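Ribbed bins or flat trays for small boxed stock?
Storage and Shelving, page 2

Neltley216
Re-sorting the packing bench before November. Most of my stock is small printed cartons, and they slide about in a tray every time the bench is knocked. I have moved them to upright plastic bins, ribbed front, two cartons to a bin.

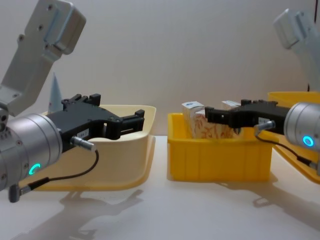 The tops stand proud of the rim, so they can be lifted out without tipping the bin. The wide-rimmed tray stays on the bench for odd items. Any objections before I order 50 more from Drernar?

Udance
One. Cartons above the rim means you can't stack the bins. You lose a whole shelf level.

Neltley216
They are never stacked. Single row at bench height.

Endale_3
I'd keep the trays. Sloped sides waste floor area but they wipe clean in seconds. Ribs collect dust.

Udance
Only if the ribs go through to the inside. Many are outside only. Check before ordering.

Neltley216
Will check. Dust on the outside doesn't bother me.

Endale_3
It will by next year. Order 3, run them for a month, then decide on the rest.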